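Home | About Us | Catalog | Licensing | Contact

About Sidwood Music

Posted in April by the Sidwood editorial office

Sidwood Music is an independent publisher of instrumental recordings for rest, quiet study and meditation. The company was formed by a small group of composers who had worked in commercial music and wished to write at a slower pace. It now holds a catalog of 3,000 recordings by 300 composers and performers.

Our Work

Sidwood releases music under two labels. Motik carries solo piano, harp and acoustic guitar. Nigatu is reserved for long-form pieces, most of them without percussion, which are often chosen by yoga teachers, hospice programs and public libraries. Every recording is reviewed by two listeners before it is accepted, and the composer receives written notes in either case.

Sidwood makes no medical claims for its music. Listeners who are under the care of a physician should follow the advice they have been given.

The Flunetti Fund

Each year the company sets aside a share of licensing income for the Flunetti Fund, which provides grants of $500 to composers preparing a first album. The fund has made 15 awards in the current cycle. Recipients keep full ownership of their work and are under no obligation to publish with Sidwood.
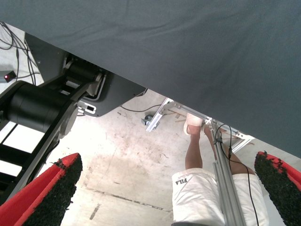
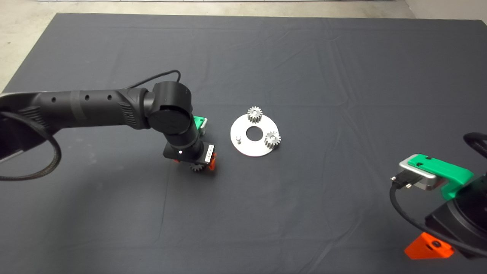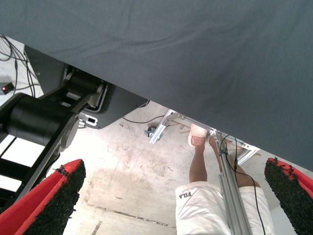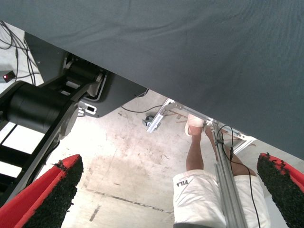

Licensing and Submissions

Requests to use a recording in film, broadcast or public spaces should be sent to the licensing office, with the title of the work and the intended use. Composers may submit up to three finished pieces at a time. Submissions are answered in the order received. Scores alone cannot be considered.

Contact Us | Copyright Sidwood Music. All rights reserved. | Back to top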